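Célula bimanual Flullbridge — Perguntas frequentes

Respostas às dúvidas que chegam com mais frequência ao suporte técnico da Barnari sobre a célula de dois braços para triagem de componentes elétricos. Aplicam-se à versão de bancada. Para a versão de linha, consultar o manual próprio.

O que inclui o fornecimento de base?

Dois braços articulados com as respetivas colunas, uma garra por braço, controlador, cablagem e licença de software para um posto. A mesa e os tabuleiros são da responsabilidade do cliente. A instalação elétrica até à tomada também.

É obrigatório usar a mesma garra nos dois braços?

Não. A flange aceita garras paralelas de dois dedos e mãos de vários dedos, e o controlador reconhece cada ferramenta no arranque. Uma configuração mista é válida: mão preta de vários dedos no braço direito do robô, garra paralela no esquerdo. Depois da troca é necessário repetir a calibração da ferramenta — o programa de recolha não arranca sem ela.
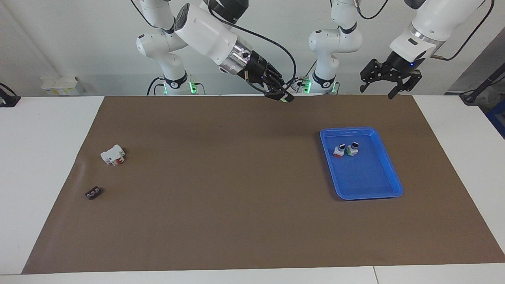 Que peças podem ser manipuladas?

Interruptores rotativos, botões de comando, blocos de terminais, disjuntores modulares e peças de formato semelhante. A biblioteca fornecida contém 1.632 referências. Uma peça que não conste da biblioteca pode ser acrescentada pelo operador com a rotina de ensino. Peças com fios já ligados não são suportadas nesta versão.

É preciso um alimentador ou um gabarito?

Não para lotes pequenos. As peças podem ficar pousadas diretamente na superfície de trabalho, deitadas ou de pé, desde que não se sobreponham. Acima de 1.000 peças por turno recomendamos o alimentador Stetlow, vendido em separado.

Que superfície de trabalho é recomendada?

Uma base mate, de cor uniforme e que contraste com o corpo das peças. O papel castanho serve, e vincos ligeiros não afetam a localização. Os tabuleiros de plástico azul são aceites, mas o fundo reflete a luz. Se a deteção falhar numa zona do tabuleiro, desloque a iluminação antes de alterar os limiares do software.

A garra consegue segurar um interruptor na horizontal?

Sim. A orientação de preensão é definida por referência, no separador «Preensão». Para interruptores rotativos, a garra deve fechar sobre o corpo e nunca sobre o manípulo. O ponto de largada no tabuleiro é configurado à parte e pode exigir uma rotação do punho, que o planeador calcula.

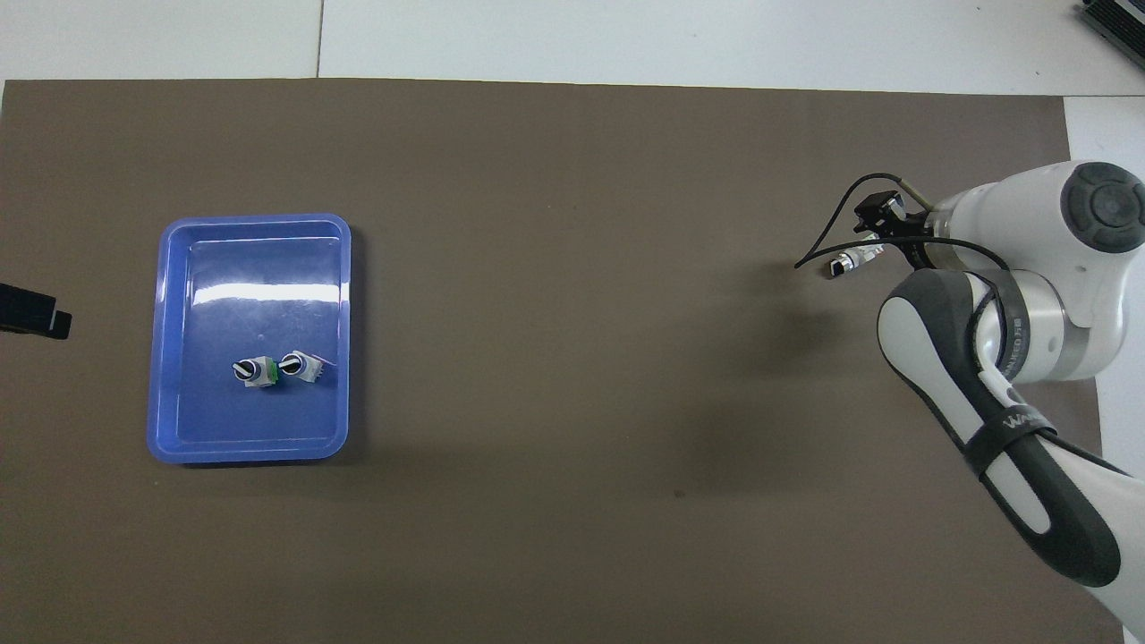 Euan Sutherland
Engenheiro de aplicações, Barnari

Os cabos da garra limitam o movimento?

Limitam a rotação do punho. O cabo exterior precisa de folga suficiente para acompanhar o antebraço em todo o curso. Um laço demasiado curto puxa o conector; um laço demasiado longo pode tocar na superfície de trabalho ou arrastar peças leves. Verifique a folga com o braço em velocidade reduzida, nas posições extremas do programa.

Os dois braços podem trabalhar na mesma zona?

Podem, com a zona partilhada ativa. O software reserva o volume para um braço de cada vez ou, em modo coordenado, mantém a distância mínima definida entre as ferramentas. O modo coordenado só deve ser usado com ambas as garras calibradas. Com uma calibração antiga, a distância apresentada no ecrã deixa de ser fiável.

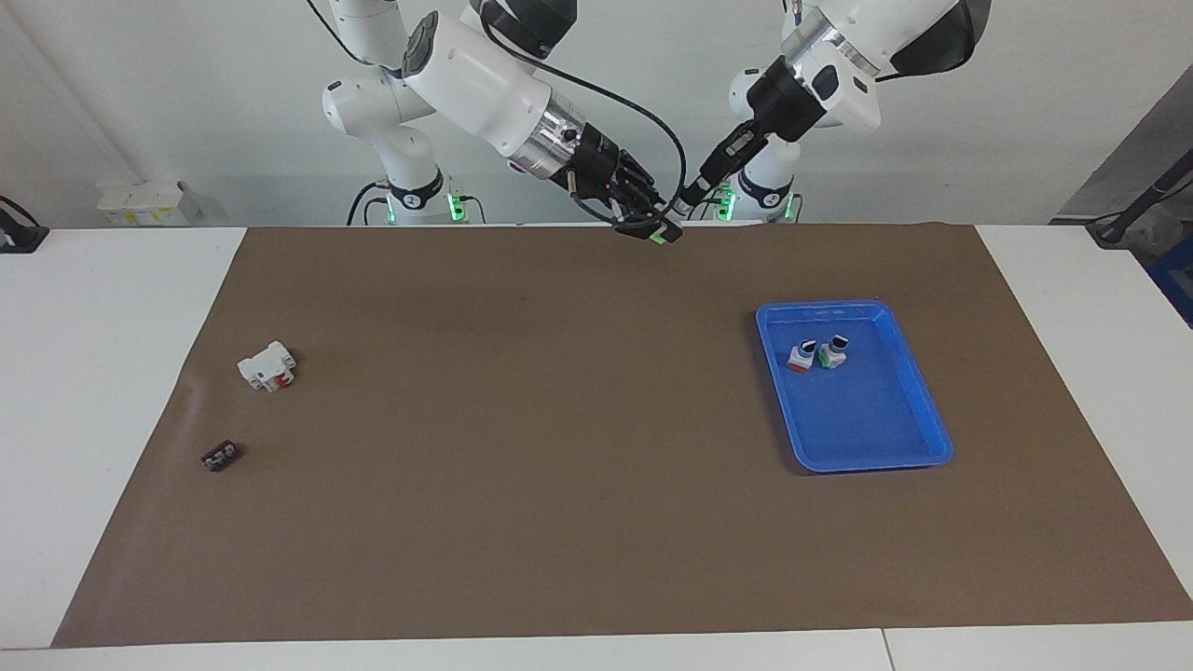 Garras pretas junto à borda posterior da superfície de trabalho; tabuleiro azul com dois componentes.

Qual é o prazo de entrega?

11 semanas após confirmação da encomenda. As encomendas recebidas em fevereiro podem ter prazo diferente, devido ao inventário anual.

Quem presta assistência?

A Barnari, diretamente ou através da Van Rooij nos contratos com intervenção no local. A garantia é de 2 anos e não abrange os dedos das garras, considerados consumíveis. Ao abrir um pedido, indique o número de série do controlador e anexe o registo de eventos.

Artigos relacionados
Calibração da ferramenta após troca de garra
Rotina de ensino: acrescentar uma referência à biblioteca
Alimentador Stetlow — ligação e parâmetros
Iluminação e reflexos em tabuleiros de plástico
Contratos de assistência Van Rooij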